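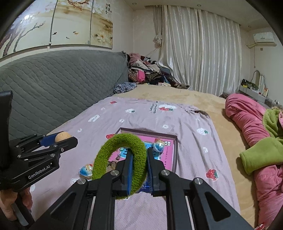 Recording Household Tasks with Hand-Held Grippers: Frequently Asked Questions

October 2021
By Behrouz Amini

What is the purpose of the program?

Cenditz records people carrying out short household tasks so that a robot arm can later be trained to do the same kind of work. Participants show each task by hand, using grippers whose jaws resemble those of a robot. The recordings are prepared at our Tadlow office and used by the Provurton training group. The present collection opened in July.

Do I need any experience with robots?

No. Participants are asked to complete one practice session before their first recorded session. The practice session covers how to hold the tool, how to close and open the jaws, and how to begin and end a recording. Most people are comfortable with the tool by the end of it. Those who are not may request a second practice session at no cost to themselves.

Why is the task shown with a gripper and not with bare hands?

A human hand has many joints and can shift an object between the fingers without any thought. A gripper with two jaws cannot. When a person works with the same limits as the machine, the motions recorded are ones the machine has a fair chance of repeating. Bare-hand recordings are used in a separate study and should not be submitted under this program.

How does this differ from remote control?

Under remote control, an operator moves a real robot arm from a nearby station, and the arm's own movements are recorded. This method is used at our Vilela site, where the arms are fixed to benches. It gives very exact data, but the arms are not easily moved into a home. Hand-held recording can be done in an ordinary bedroom or kitchen. The two kinds of data are kept in separate sets and are combined only during training.

Can one person use two grippers at once?

Yes. Two-handed tasks form a large part of the collection. One gripper may hold an item still while the other works on it, or each may carry an item of its own, such as a fabric ring in one and a small ball in the other. Please do not rest one tool on the bed or table while using the other in a two-handed task. If a task needs only one hand, select the one-handed form before recording begins.

What objects may be used?

Small, light, unbreakable objects are preferred. Soft items such as hair ties, socks and cloth toys are welcome, as they change shape when squeezed and are hard for robots to handle. Shiny or rounded items are also useful. Knives, medicines, glass, open liquids and anything hot are not permitted. Living things of any kind are not permitted.

Should the room be tidied first?

This is not required. A robot working in a home will meet folded blankets, patterned covers and clothing left on the bed, and the recordings should include such surroundings. Participants should, however, remove mail, identity papers, family photographs and screens showing personal information. Other members of the household should be told that a session is taking place.

How fast should I move?

Move at a steady pace, somewhat slower than you would normally work. Sudden turns of the wrist blur the camera view and make the path of the tool difficult to recover. Pause briefly before closing the jaws on an object and again before letting go.

What happens if I drop something?

Continue. Pick the object up with the gripper if it can be reached, and finish the task. Recordings that contain a mistake followed by a recovery are marked separately and are of value to the training group. If the object has rolled out of reach, end the recording and begin again. Do not retrieve it with your free hand while the recording is running.

How long is each recording, and how many are needed?

A single recording should last no more than 4 minutes. There is no fixed number for each participant. The target for the present collection is 1,713 accepted recordings, of which 777 are to be two-handed. The first 1,000 will be released to the training group together, and the remainder will follow after review.

Why might a recording be rejected?

The usual grounds are a covered lens, jaws that leave the camera view for long periods, a missing start or end position, or personal information left in view. A short written reason is sent with every rejection. The task may be repeated, and a rejection has no effect on later sessions.

How should the tool be cared for?

Wipe the grip pads with a dry cloth after each session and remove any lint from the joints. Do not loosen the screws or apply oil. A tool that sticks or closes unevenly should be returned to the Tadlow office for inspection.

May I withdraw my recordings?

Yes. Requests must be made in writing and should state the session number. Recordings that have not yet been released to the training group will be deleted. Once a recording has been used in training, it can be removed from future sets, but a system already trained cannot be changed on this basis.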